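2/18/25
Posted by the author

Notes for the packing talk – Mistatton library, upstairs room

Start with the flight to Tilell. Carry-on, a full suitcase, a coat I wore the whole way so I wouldn't have to pack it. I was gone five days and wore the same two sweaters! Let people groan, then ask who has done worse.

Next, the list. I've kept one for every trip I've taken, and last winter I finally typed the whole pile up (slow evenings, lots of tea). 2,658 things packed, 232 of them never touched. Shoes were the worst by a mile. Pause here, people like to guess their own number.

Then the 20-item trip. Chargers count, socks count as one, and whatever you wear to the airport is free. Somebody always argues about the socks, so let them go for a minute and move on.

Weighing – bring the little luggage scale and pass it along the rows. My old Fasport duffel was half my allowance before I'd put a shirt in it, and I'd blamed the shirts for years.

Skip the Dönmez story if we're running behind. If we're not, tell it slowly: wrong bus, wrong bag, a very nice lunch with the people whose bag it was.

Last bit is the night before. I lay everything on the bed, go make dinner, come back and take out whatever I can't remember putting there. Works every time for me, my sister thinks it's nuts.

Questions, then handouts by the door.
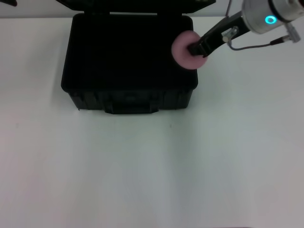 Oh, and mention the April session before they all get up – same room, we're doing trips with kids, and I'd love it if folks brought their own lists.

Related
Rolling or folding: my two cents
87 days with one bag
What I leave in the car
Rain jackets, again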